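清明假期去看机器人:Nendik开放日逛了一整天 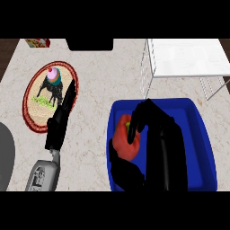
文 / 苔米
本站生活栏目撰稿人,家里厨房的实际使用者

发布于 2025年4月5日,星期六

搜索 请输入关键词 热门搜索 展览 亲子 周边游

先说交通,问的人肯定多。我坐538路到底站,下车往回走一小段,看到Dadari园区的牌子就拐进去。导航会把你带到货车口,那个口不让行人进,保安大哥手一挥,意思是绕过去,绕过去要走好久,路边的樱花倒是开得不错,我边走边拍,差点误了第一场讲解。开车的朋友停园区东边的露天停车场,我看到有人停在里面那条窄路上,中午广播一直在喊挪车,喊到我都把人家车牌背下来了。

Nendik这家我之前没怎么听过,做家务机器人的,准确一点说是做“让机器人学会做家务”的那套东西。开放日要提前在网上登记,登记的时候让你选场次和主题,有“实机”“仿真”“数据”几个。我手快选了仿真,选完才反应过来,仿真不就是看屏幕吗?大老远坐公交过去看屏幕?当时还挺后悔的,想改,系统不给改。

后来逛下来,仿真这场是我待得最久的。你们要是明年也去,真的可以考虑选这个,实机那边人多得连头顶都看不到。

签到和集合

签到在4号楼一层。进门发一张挂绳的牌子,一个帆布袋,袋子里一瓶水、一张地图、一支笔。笔很好写,我现在记笔记用的就是它。帆布袋有点薄,装了水以后就往下坠,我后来把水拿在手里。地图是折起来的那种,印得很漂亮,可惜把洗手间标反了,我按图走到了一间设备间门口,门上贴着“请勿入内”,旁边还站着另外两个跟我一样拿着地图的人,大家互相看了一眼,一起往回走。

我们那组26个人,带队的是位讲解员姐姐,嗓子已经有点哑了,别着一个小麦克风。组里什么人都有,有带小朋友的,有看着像学生的,背着很大的双肩包一直在记东西,还有一对老夫妻,老先生问题特别多,而且问得都很准,我后来基本上就跟着他走,蹭他的问题听。

集合以后先看一个片子。片子我就不多讲了,音乐很响,镜头转得很快,无非是公司从哪年到哪年。小朋友看到一半开始踢椅子,踢的是我的椅子。

第一站:实机区,隔着人看了一眼

虽然我登记的是仿真,路线上还是会经过实机区,讲解员姐姐说可以停几分钟。场地用绳子围着,里面摆了一张桌子,一对机械臂在叠毛巾。我个子不高,踮脚看了一会儿,能看到的是前面一位先生举着的手机屏幕,等于我是通过他的手机看的现场直播。

毛巾叠得挺慢。先捏住一个角,停一下,再去找另一个角,找的时候夹爪在布面上蹭来蹭去,像我早上闭着眼在床头摸手机。前面有小孩喊“它找不到啦”,大家都笑。后来找到了,对折的时候歪了一点,它也不管,就那么叠下去了。我看了特别亲切,我家的毛巾也是这个水平。

旁边的工作人员在回答问题,有人问多少钱,他说现在不单卖。有人问会不会夹到手,他说人进到黄线里手臂就会停下来,还走进去试了一下给大家看,一脚踩过线,手臂真的就不动了,等他退出来,按了一个按钮才继续。这个演示我觉得比叠毛巾好看,后面有个小姑娘非要她爸爸也去踩一下,工作人员很客气地说不可以。

几分钟一到,姐姐就在麦克风里喊我们这组跟上。踢椅子的小朋友不肯走,抱着绳子的立柱,他妈妈把他从柱子上摘下来的。

第二站:仿真区,也就是我去的那场

仿真区在二楼,灯调得比较暗,一进去凉飕飕的,怕冷的带件外套。墙上挂着几块大屏,每块下面有一张小台子,上面有键盘和一对可以用手推的操纵杆。他们用的仿真软件叫Edano,是自家做的,讲解的时候他们一会儿叫它“Edano”,一会儿叫“虚拟厨房”,我开始还以为是两样东西。

我理解的意思是这样的,说得不对你们轻点骂:真的机械臂练一次动作,要有人摆东西、有人看着、东西掉了要捡,摔坏了还要买新的。在电脑里练就省事了,台面是算出来的,杯子盘子是算出来的,手臂也是算出来的,掉了就重来,一晚上能练好多遍。练出来的东西再搬到真的手臂上去用。讲解员姐姐打了个比方,说像驾校里先上模拟器。老先生马上接了一句:“模拟器上我开得可好了,上路不行。”全场大笑,姐姐也笑,说这正是他们每天在头疼的事情。

每块屏幕放的厨房都不一样。台面会换,杂物会换,东西摆的位置也会换,他们管这个叫换场景。我站的那块屏幕编号是1499,编号就写在台子的小牌子上。我问这是不是说前面还有一千多个厨房,管台子的小哥说编号不连着,有的删掉了,有的是改过再存的,让我别当真。好吧,我本来都想好标题了。

1499号厨房我印象很深,浅色大理石台面,带一点棕褐色的纹路,跟我装修时候看中又没舍得买的那种很像。台面上放了块编织垫子,红花边,垫子上印着一匹黑马站在草地上。谁家厨房垫子上印马啊!然后马背那个位置还放了一只纸杯蛋糕,粉红色的奶油顶,最上头一颗樱桃,底下的纸杯是蓝绿色的。我当场就饿了。那会儿离午饭还早。

小哥说这些小东西都是从物件库里随机抽出来的,抽到什么放什么,所以搭配经常很离谱。他见过平底锅里放着一只闹钟的,也见过一整排沐浴露站在灶台上。做随机是有意的,真实人家的台面本来就乱,要是训练的时候全是样板间,手臂一进普通人家里就傻眼了。听到这句我很欣慰,我家台面的混乱程度终于有了科研价值。

台面另一半是个蓝色的大塑料盆,右手伸在盆里,手指头扣在一颗红彤彤的东西上面。左手在垫子那边悬着,手指微微张开,离蛋糕很近,看得我有点紧张,总觉得它下一秒要去戳那个奶油。

盆里那颗红的,我说是苹果,老太太说是甜椒。理由我们各有各的,我看的是它圆,她看的是那个绿色的小蒂。我们俩凑到屏幕跟前看了半天,把后面的人全挡住了,还是没看出来。我去问小哥,小哥说他得查一下物件表,然后有个小朋友把操纵杆推到底了,他就去救操纵杆了,这事没有下文。哪位读者眼力好的评论区告诉我。

上手试了一次

重点来了,仿真区是可以自己上手的!排队,一个人一轮,时间到了屏幕会自己重置。

操纵杆有两根,左手管左臂,右手管右臂,扳机一样的东西管手指开合。听上去很简单对吧?我打了这么多年游戏,心想这有什么。一上手就完了,我的右手往前推,屏幕里的手往下沉,直接压到台面上去了。小哥在旁边说慢一点慢一点,深度比较难判断,可以看影子。我就看影子,一看影子就忘了看手,一看手又忘了还有一只左手,左手不知道什么时候已经飘到柜子那边去了。

我那一轮的任务是拿起一只杯子放到另一边。我碰到杯子了,真的碰到了,杯子转了一圈,倒下来,滚走了。时间到。后面排队的人给我鼓了掌,我不知道算什么性质的掌声。

排我后面的是那个背大双肩包的学生,人家一次就拿起来了,稳稳放好,还把杯子把手转到了朝外。我问他是不是练过,他说没有,就是动得慢。我后来又去排了一次,学他动得慢,慢到杯子刚夹起来时间就到了,停在半空。也算进步吧。

老先生也试了,他的办法跟我们都不一样,他先把左手完全放到一边不动,专心用右手。他说一个人本来就没办法同时盯两只手,切菜的时候你也不看按着菜的那只。我回家以后切黄瓜特意观察了一下,还真是。

小哥说我们推操纵杆的动作平时也会录下来当教材,不过开放日的不录,让我们放心乱推。我松了一口气,不然哪天出来一个见到杯子就打翻的机器人,我是要负责任的。

中间穿插一下午饭

午饭在园区食堂,凭挂绳牌子领一份套餐,有荤有素,可以选面或者饭。我选了面,面有点坨,汤倒是好喝,酸菜味很足。饭看起来好一些,红烧肉给得大方,隔壁桌选的全是饭。饮料自己买,自动售货机只收扫码,老夫妻扫不上,我帮他们扫了两瓶茶,他们非要给我现金,推了半天,最后给了我一个橘子。橘子很甜。

食堂门口有个小卖部,卖他们的周边,贴纸、钥匙扣、一个可以掰来掰去的小手臂模型。模型我掰了掰,关节很松,立不住,没买。贴纸买了一张,贴在电脑上了,第二天就翘边。

吃饭的时候听邻桌两位在聊,说这两年看这种展,叠衣服的、倒水的、炒菜的都看了一遍,每年都说快了快了。另一位说你别急,扫地机器人刚出来的时候也天天卡在椅子底下。第一位说现在也卡啊。我差点把面汤喷出来,我家那台昨天还卡在阳台门槛上叫我。

第三站:看他们怎么判对错

下午是我觉得内容最多的一站,在二楼另一头,叫Kwon展位。Kwon是他们给测试流程起的名字,我问为什么叫这个,讲解的人说最早是一个文件夹的名字,后来大家叫惯了。挺好,我电脑里也有一个叫“新建文件夹最终版”的,可以考虑拿出来当品牌。

Kwon做的事情就是给手臂的表现打分。屏幕上放一段动作,然后告诉你这一段算过还是不算过。听着无聊吧,但是他们让观众先猜,举牌子,绿色过,红色不过,气氛一下就起来了。

有一段是把碗放到架子上,放上去了,我举绿牌,答案是不过,因为手松开以后碗还在晃,判定的那一刻没有站稳。有一段是关抽屉,抽屉留了一条缝,我吸取教训举红牌,答案是过,说这个任务的标准里允许留一点缝。全场嘘声。我旁边的大姐很不服气,说她家孩子关抽屉就是留一条缝,她说了多少年了,怎么到机器人这里就算过?讲解的人解释说标准是可以调的,要调严也可以,调得太严手臂就学不动,一直拿不到分,后来动都不敢动。大姐听完沉默了一会儿,我猜她在想孩子。

还有一段我特别喜欢,任务是把海绵放进水池,手臂拿起海绵,路上碰倒了一个瓶子,然后把海绵放进去了。过不过?举牌一半一半。答案是任务算过,但是碰倒瓶子会另外记一笔。讲解的人说真到家里,用户记住的肯定是那个瓶子。对的,我到现在还记得搬家师傅磕掉的那一小块门框,别的他搬得都很好。

我在这儿问了当天唯一一个自己的问题(其他都是蹭的)。我问,在电脑里练得好好的,到真的厨房里最容易在什么地方出岔子?他说软的东西和滑的东西,毛巾、塑料袋、沾了水的碗。电脑里要把一个塑料袋算得像真的,很费劲,算出来也未必像。还有光线,窗口太阳一照,台面反光,摄像头看到的就跟练的时候不一样了。所以他们会故意把虚拟厨房的灯光调得很怪,时亮时暗,让它见见世面。

我又想追问那个蛋糕上的奶油算软的还是硬的,话筒已经传走了。后来在走廊碰到管仿真的小哥在喝水,我抓住机会问了,他说大部分这类小物件都当成硬的算,捏不扁。所以那只蛋糕是一只硬蛋糕。我的食欲到此为止。

本网站使用Cookie以改善您的浏览体验。继续浏览即表示您同意我们的Cookie政策。 接受 管理设置

第四站:零件墙和一个小工坊

路线最后是一楼的零件墙,各种拆开的关节、电机、手指头,钉在板子上,下面有小标签。能摸的贴了绿点,不能摸的贴了红点,红点那排前面围的人更多,人就是这样。

我摸了一个手指的指腹,外面包着一层胶,有点粘手,像用了很久的鼠标垫。标签上写这层是易耗品,磨平了就要换。旁边放着一片新的和一片磨过的,磨过的那片光溜溜的,纹路都没了。我以前想过机器人会没电、会死机,还真没想过它会指纹磨光。

小工坊是给小朋友的,用硬纸板、吸管和棉线做一只会弯的手,拉线手指就弯。名额是给小朋友的,大人可以在旁边帮忙。踢椅子的那位小朋友做得特别认真,从头到尾一声没吭,做完拿着他的纸板手去跟每个人握手,跟我也握了,拇指装反了,握上去有点怪。他妈妈拍了一百张照片吧我看。

我自己没带小孩,站在边上眼馋,工作人员后来给了我一套材料让我带回家。昨晚我在餐桌上拼了,棉线剪短了一截,食指弯不下去,现在这只手永远在指着我。放在书架上了。

几个给后来人的提醒

登记要趁早,实机的名额放出来很快就没了,仿真的要好约得多。现场不能换主题,我看到有人在签到台磨了很久,没磨下来。

穿舒服的鞋,楼里上上下下都走楼梯,电梯优先给推婴儿车和行动不方便的人用。

二楼冷,一楼热,食堂更热。洋葱式穿法。

仿真区可以拍照,零件墙可以拍照,Kwon那边的评分屏幕不让拍,有工作人员看着。我没拍,所以上面那几段举牌全是凭记忆写的,顺序可能乱了。

想上手的话,午饭那段时间去排队,大家都去吃饭了,人最少。我第二次就是那时候排的,前面只有一个人。

带小小孩的家长要有心理准备,片子真的很响。

充电的地方不多,签到台后面有一排插座,下午就全占满了,自己带充电宝。

回去的路上

回程又是538路,在起点站上车有座位。老夫妻也坐这趟,就坐我前面。老太太还在讲那颗红的东西,说她买了一辈子菜不可能看错,老先生说电脑画的,画的人自己可能都没想好。我听着听着就睡着了,坐过了一站。

到家进厨房,台面上有早上没收的碗、一包拆开的饼干、两个不成对的锅盖,还有快递剪刀。我站在那儿看了一会儿,脑子里全是那两只手,想象它们从天花板上伸下来,左手悬在饼干上面,右手插在洗菜盆里,慢慢地、慢慢地找那个碗边。按今天看到的速度,大概要找到明天早饭。

我自己洗了,有一个碗滑了一下,磕在水龙头上,没破。按Kwon的算法,任务算过,磕的那一下另记。

顺便回一下上篇留言里问博物馆夜场的朋友,夜场那篇还在写,照片太多了没挑完。还有人问我帆布袋哪里来的,就是这次签到发的,真的薄,别羡慕。纸杯蛋糕我第二天早上去楼下买了一只,巧克力的,粉红色奶油的那种卖完了。

订阅我们的每周通讯,把周末去处发到您的邮箱。 输入邮箱地址 订阅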